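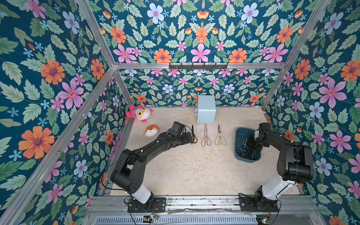 Figure 3. The craft corner in the Golside set, with floral walls and a hook rack.

4.2 Does a place for everything help?

The claim that a tidy surface begins with a named place for each object is repeated so often in household advice that it is rarely tested. The Dostdale handbook puts it in its first chapter, and the Danladi checklist, which borrows heavily from Dostdale, scores a room higher for every hook, tray and box it contains. We doubted that storage fittings deserve this credit. A fitting shows that someone once intended to put something there, and it says little about where things end up. In Figure 3 the black rack on the crossbar has a full row of small hooks and nothing on any of them, while three pairs of scissors lie on the tabletop in front of the light blue box. A Danladi scorer would award this corner a point for the rack. We would not, or at least not before asking whether any of the objects present is the sort of thing a person would hang up.

The scissors are the harder case. They are off the rack, and under the handbook's rule they count as items left out. Yet they are laid in a row with the blades all pointing toward the back wall, and a reader who had never seen the handbook would probably call them put away, or close to it. Our raters split on exactly this point. Of the 18 people who scored the corner, most marked the scissors as tidy, and those who did not tended to give the empty hooks as their reason. In other words, the presence of the rack made the same row of scissors look worse. Whether that is a fair judgment depends on what one thinks tidiness is for, and the checklist does not say.

The two plush toys near the back left corner of the table drew less argument. The tiger lies on its side, close to the larger toy with the yellow glasses, and raters who were strict about the scissors were often lenient about the toys. We had expected the opposite. Several written comments treated soft toys as decoration, and decoration is allowed to sit anywhere. One rater wrote that toys "live" in a corner and tools do not. We find this hard to defend as a rule, though we recognize it as a habit. A toy on a worktable takes up working space just as a tool does, and a person cutting paper would have to move it if it got in the way.

Raters were given 30 seconds for each corner and were not allowed to go back. This was meant to copy the glance that people give a room when they walk in, but it may also have pushed them toward whatever stands out. The wallpaper is one suspect. Large pink and orange flowers on a dark teal ground are busy to look at, and a busy wall can make the surface in front of it seem fuller than it is. Tumier, the earlier survey on which our questions were based, used plain rooms only, and its scores run higher than ours for surfaces holding similar goods. We are reluctant to blame the paper outright. The Tumier raters were also paid differently and worked in the morning, and we cannot separate these things after the fact.

A second suspect is the condition of the tabletop itself. The surface in the Golside set is pale and speckled, with faint stains and scuffs. Some raters counted marks of this kind against the corner, even though the instructions asked about objects and made no mention of wear. Cleanliness and order are different matters, and a scuffed table can be perfectly well arranged. In practice people seem unable, or unwilling, to keep the two apart. The Danladi checklist has a separate line for cleaning, but it is printed directly under the line for surfaces, and we suspect that the one leaks into the other.

When the storage points were removed from the checklist and only loose objects were scored, agreement between pairs of raters rose by 20 points. This is a large change for such a small edit, and we would like to see it repeated before anyone leans on it. Part of the gain may be simple: with fewer lines to fill in, there are fewer ways to disagree. Two raters dropped out before the second round - both had been among the most severe - and their absence alone could account for some of the improvement. We report the figure because it goes against the handbook's advice, and we ask that it be read with that in mind.

There is also the question of closed storage. A box standing on a table may hold the things that would otherwise be spread around it, or it may be one more thing on the table. The checklist assumes the first. Raters looking at the light blue box had no means of knowing what, if anything, was inside, and they had been told not to guess. Even so, a number of them wrote "storage" next to it, and one wrote "clutter." The checklist gives the box a point regardless. We see no good reason for this, and in the revised form used in Section 5 a container earns a point only when the rater can see that it is in use. The same test is applied to racks, shelves and hooks. It lowers the average score of the Golside corners, and it will no doubt annoy anyone who has just bought a rack.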